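Keeping a hand-held gripper clean and in good order

Most trouble with a hand-held gripper starts as dirt. Fluff gets under the fingers, dust packs into the vents, and the rubber pad picks up a film that makes everything slide. All of it can be dealt with at the kitchen table with things you already own.

Before you start

Turn the unit off and unplug the cable. Have a microfibre cloth, a soft toothbrush, a few cotton buds and a bowl of warm water with one drop of dish soap. Keep a second cloth dry.

The pad

Wring the damp cloth out hard and wipe the pad in one direction. If it has a mesh or dotted surface, use the toothbrush in small circles first - grit sits in the dimples and a cloth only skates over it. Skip methylated spirits and bench spray. I used spirits on our Istix and the rubber went chalky at the edges by May.
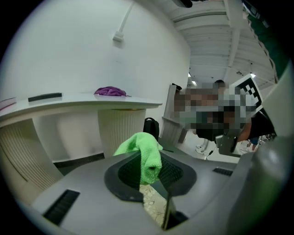 Lime-green microfibre cloth over the black pad.

The vents

Brush along the ribs, never across them, with the gripper tipped so the dust falls out and away. A vacuum on low is fine if you hold the nozzle a hand's width back. No water here at all.

The fingers

Open the fingers fully and run a dry cotton bud down each side. Look for hair wound around the pivot and lift it out with tweezers. Ours gets one small drop of light machine oil per pivot every 800 cycles, and new finger tips at 2,000. Wipe off any extra oil, or it will be on the pad by lunch.

The cable

Run it through your fingers from end to end and feel for kinks or flat spots. Coil it in loose loops when you put it away - wrapping it tightly around the body will wear it out where it meets the housing.

Checking the marker board

If you use a black-and-white marker board to set up, wipe it with the dry cloth only. Leave the gripper on for 5 minutes, then run the check 3 times. If the readings wander, clean the board again before you touch any settings.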